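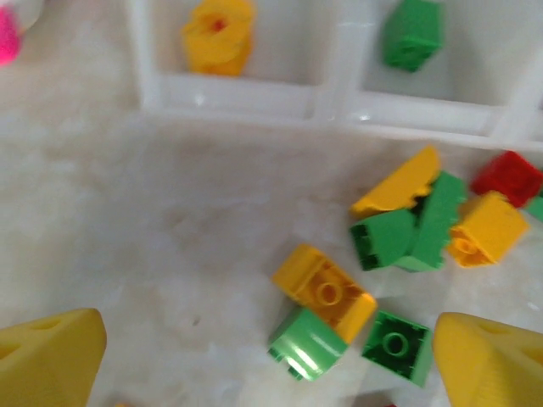

About Tuldale

Tuldale is a small evening language school over a bakery, which explains the smell and most of our attendance figures. We teach Portuguese and Catalan to adults who were told at school that they had no ear for it.

Classes have 18 seats and meet for 2 hours, with a break when the rolls come out. We use our own course book, Brasilell, now in its second edition after students found 953 typos in the first. They were very nice about it. Most of them wrote in pen.

There are no exams. There is a dinner every November at which English costs you a dollar a sentence, and last year it paid for the new chairs.

The office opens at four. Ring twice, the bell is shared with the dentist.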